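Home Reviews Kitchen Storage Garden Contact

Gullum Bread Box Review: Six Months on the Counter

By Edvin Öberg
June
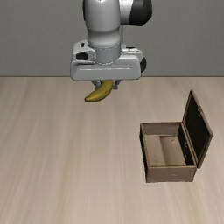 I bought the Gullum in winter to replace a tin one that had rusted through at the back corner. We bake two loaves a week and buy rolls on top of that, so a bread box in our house gets opened ten times a day and wiped out maybe once a month. I paid $35 for it on sale.

It came flat in a cardboard sleeve with eight screws and a small bag of wooden pegs. Assembly took me half an hour. The instructions are drawings only, and the third drawing shows the back panel the wrong way around. If you follow it, the hinge holes end up at the bottom. I had to take out four screws and start that part over.

The box holds one large round loaf and a bag of rolls, or two sandwich loaves side by side. A baguette has to be cut in half. My wife would have liked room for crackers on top, but there is no shelf inside and no way to add one.

Bread keeps well in it. A sourdough loaf stays good for four days, cut side down, with the crust still firm on the third. Soft white bread does better if you leave it in its bag. In the old tin box anything without a bag went leathery, and anything in a bag got moldy by the weekend. I have had mold once in the Gullum, in May, and that was a heel of rye I forgot.

Don't keep fruit in it. I tried that with some pears, and the bread picked up the smell within a day.

The hinge is the weak point. One of the screws worked loose in the second month and again in the fourth. I put a bit of toothpick and wood glue in the hole and it has held so far. For comparison, my neighbor Floarea Ardeleanu has the Zametti, which cost her $120, and its hinge is still tight after three years. It is also a good deal heavier, and the lid comes down hard if you let go of it.

Cleaning is a dry brush for the crumbs and a damp cloth after that. I oiled the outside once. A tray for the crumbs would have been nice.

At the full price I would want a better hinge. At what I paid, I'd buy it again and glue the screws in on the first day.

Previous Next Back to Storage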